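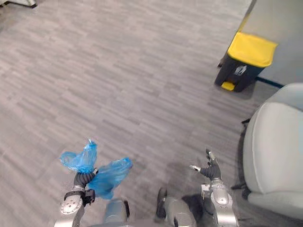 Bon, un petit fil sur l'aménagement de notre bureau partagé, vu que vous êtes plusieurs à m'avoir demandé en privé où j'en étais avec cette histoire de moquette et de tri !

Pour ceux qui débarquent : on loue un local à deux avec Sointu Leinonen depuis décembre. Elle fait de la traduction, moi de la mise en page de catalogues. Le local était propre mais avec un sol bleu pétrole usé jusqu'à la corde, je ne pouvais plus le voir.

Donc : moquette en lames. Pas des grandes dalles carrées, des lames étroites, posées en décalé comme des briques. Je voulais du gris mais surtout pas un gris uni, parce que j'ai eu un gris uni dans mon ancien appart et chaque miette de croissant se voyait depuis le couloir.

Là ça va du gris argenté au presque anthracite, avec des stries plus foncées. Poil ras. Pour les chaises et les allers-retours c'est parfait, et côté miettes je vous laisse imaginer ma joie (il en faut peu, oui).

C'est la gamme Karaki, pour celles et ceux qui vont me poser la question dans cinq minutes. On a commandé 100 lames et il en reste 7 dans le placard, au cas où quelqu'un renverse un café. On sait toutes les deux qui ce sera.

La pose, on l'a faite nous-mêmes en 4 soirées. Conseil si vous vous lancez : mélangez les cartons AVANT de commencer. On a vidé le premier carton d'un coup et on s'est retrouvées avec un coin tout clair, un coin tout sombre, il a fallu en décoller la moitié. Mes genoux s'en souviennent encore.

Et la plinthe ! J'ai bataillé pour la plinthe. Sointu la voulait blanche, je la voulais foncée. On a pris un bleu presque noir et maintenant elle dit que c'était son idée. Avec le gris clair au-dessus je trouve que ça finit bien la pièce, ça fait une vraie ligne. En blanc on aurait vu chaque coup d'aspirateur.

J'en viens à la poubelle, parce que c'est ELLE la star du fil, quoi qu'en pense ma colocataire de bureau. Petit modèle à pédale, corps gris très foncé, couvercle jaune bien pétant, pédale jaune assortie. Je l'adore. Je sais que c'est une poubelle.

Avant on avait une corbeille ouverte où tout finissait ensemble, les trognons de pomme et les épreuves imprimées. Un bazar. Maintenant la jaune c'est pour les emballages, et il y a un petit pictogramme de tri sur le devant pour les distraits. Le papier va dans un carton sous l'imprimante en attendant mieux.

Ah et je l'ai payée 23 euros, en magasin, chez Tonero. La même avec le couvercle gris était moins chère mais qui veut d'un couvercle gris sur une moquette grise contre un mur gris ??

Question qu'on m'a déjà posée : pourquoi par terre contre le mur et pas sous le bureau ? On a essayé sous le bureau. Je tapais dedans dès que j'étirais les jambes et je passais mes journées à appuyer sur la pédale sans le vouloir. Clac. Clac. Clac. Sointu était en visio. Fin de l'expérience.

Pour le fauteuil gris clair : assise large, bien rembourrée, bord arrondi, coutures visibles. Il vient d'Iida Turunen qui déménageait et n'avait plus la place, merci Iida si tu passes par ici ! Je l'avais mis « en attendant » et finalement je relis toutes mes épreuves dedans.

Seul souci, l'assise claire. Je n'ose pas y boire mon thé. Si vous avez un produit qui nettoie ce genre d'assise sans laisser d'auréole, je prends. On m'a parlé du spray Lenex mais j'ai lu tout et son contraire, quelqu'un a testé sur du gris pâle ?

Petit point aspirateur pour finir avec le sol : sur du poil ras, je passe dans le sens des lames puis en travers, deux fois par semaine, et ça suffit. Les joints ne se soulèvent pas pour l'instant, même près de l'entrée où on arrive avec les chaussures mouillées.

Il me reste à trouver une deuxième poubelle, même format, pour le papier. J'hésite entre couvercle bleu (logique) et couvercle jaune aussi (joli, mais on va se tromper tous les jours). Sointu vote bleu. Iida vote jaune, mais elle ne travaille pas là, donc son vote compte pour moitié.

J'ai aussi repéré une lampe sur pied chez Gundthorpe pour lire dans le fauteuil, plus de 80 centimètres de bras articulé, je crains que ce soit un peu too much. Je vous mets le lien en réponse dès que je le retrouve et vous me donnez votre avis.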